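Skoralberg, March 2019

Kirkstead Opens Simulated Home Demonstration Set to Outside Groups

Kirkstead has released the first part of Bisunska, a collection of recorded manipulation demonstrations made entirely in simulated household rooms. The release contains 832 demonstrations across 22 room layouts and is intended for training and testing policies that learn from examples.

Each demonstration is produced by an operator who controls a simulated two-arm robot from start to finish. The system stores joint positions, gripper commands and the rendered camera views on a common clock. One view is taken from just behind a gripper and the other from over the robot's upper body. A policy trained on the set receives the same views that were recorded with the operator's commands.

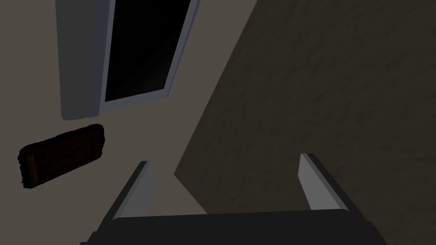 Recordings are reviewed before they enter the set. A demonstration is kept if the gripper commands and the camera views agree in time and the task label matches the object that was handled. Failed grasps are kept in a separate folder with their own labels, so that groups studying recovery behavior can use them. Recordings with missing views are removed.

"Our early sets had clean motions and very little variety," said Sombat Intarasuk, who leads data collection at Kirkstead. "A policy trained on them did well in the room it knew and poorly in the next one. We now change the furniture, the objects and the starting pose between sessions, and we ask operators not to repeat a path they have already used."

Rooms are assembled from a shared library of furniture, wall items and small objects. Tabletop items differ in height and outline, and a single table may hold both upright and flat pieces. Operators work from a written task sheet that names the object to be moved and the place it should go. The sheet doesn't specify which arm to use.
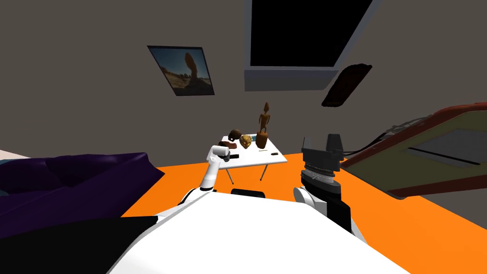

Bisunska room view over the robot's upper body, with objects on a white table.

The labeling format was developed with Chaudhary, which also supplied the software used to check recordings for timing faults. The format divides each demonstration into reach, grasp, carry and release segments. Segment boundaries are set by the operator after the session and checked by a second reader.

Of the 22 layouts, 21 are supplied with full demonstrations. The remaining layout is supplied without them and is reserved for evaluation. Kirkstead asks that groups reporting results on the reserved layout state which demonstrations were used in training.

The release includes 9 task sheets, the labeling guide and a playback tool. Research groups may request access by writing to the Kirkstead data office in Skoralberg. Requests should name the group, the intended use and the person responsible for storage of the files.

Media contact: Sombat Intarasuk, Kirkstead, Skoralberg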